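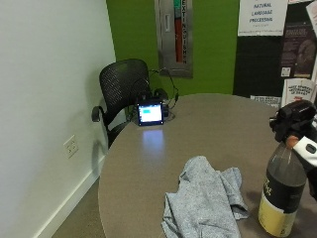
Club forum > General chat > Selling the Stutemeo, am I mad?

wendy_rattles
So I've had the Stutemeo coupe for 19 years and I think it's time. Gearbox is sweet, sills were done two winters back, but I only took it out 8 times last summer and it deserves better. A chap at the Wendidwood meet offered me a price on the spot and I went all shy and said I'd think about it. Do I ring him, or put it in the Woltlow auction and see what happens?

oldchoke
Auction, every time. Two people who both want it and you're laughing.

Zaidi_blue
Disagree. I put my saloon through Woltlow and by the time they'd had their commission, plus entry fee, plus getting it there on a trailer, I was nearly 1,000 down on what a club member had offered me. Still cross about it!

oldchoke
Did you set a reserve though?

Zaidi_blue
Yes and it only just scraped over. It was raining, the room was half asleep and I was lot 397. Everyone had gone for chips.

wendy_rattles
Lot 397, oh dear. Is there any way to ask for an earlier slot?

Anikó Lakatos
You can ask, they don't always listen - I got moved up once by sending in the full history file early, with all the old MOTs. Buyers do read it. I'd get a proper valuation before you talk to anybody, then ring your chap and see how close he is.

oldchoke
A valuation is just one bloke's opinion. The sale tells you what it's worth.

Anikó Lakatos
On that day, to that room, yes. I've seen the same car go through twice in a year and the prices were miles apart.

wendy_rattles
Fair points all round. I've dug his number out of the glovebox and I'll ring after tea. Anyone want a spare set of hubcaps, by the way? One's a bit dinged.

Zaidi_blue
Me please, PM sent.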